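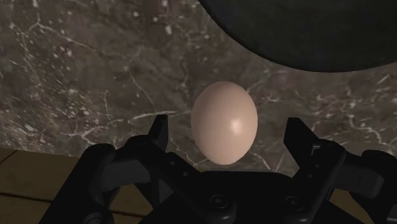 Wrist view in simulation, with the fingers open on either side of the egg.

Vass compares two gripper controllers on simulated egg handling

9 August 2019

Robotics software firm Vass has published results from a simulated comparison of two gripper controllers, using a single egg on a stone countertop as the test object. The work was carried out with Remarance, which supplied the rendering and contact model.

Each controller was given the same arm, the same two-finger gripper and the same set of 2,000 starting positions. The first, a fixed-width controller, closes to a preset opening. The second, named Gidach, closes at low speed and stops on a change in estimated finger force. A trial was counted as a failure if the egg slipped or if the modelled load on the shell went over its limit.

The fixed-width controller failed in 372 trials. Gidach failed in 157. Most of the remaining Gidach failures were slips at the start of the lift, when the grip had closed too low on the narrow end.

Cycle time went the other way. Gidach was slower in nearly every trial, and Vass says the closing speed has not yet been tuned. Shell colour and counter pattern were left unchanged for both runs so that the wrist camera would not favour either controller.

The kitchen model includes a black bowl and a white plate with a wavy rim. Placing the egg in a dish was not scored in this round – only the grasp and lift were.
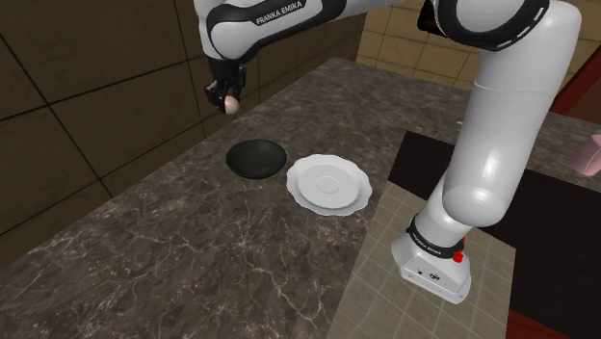 Next steps

A second round will add placing, with release height recorded for each dish. Surimico will run the same task on a physical arm later in August to check how far the simulated contact forces can be trusted. The trial logs and controller settings are available from Vass on request.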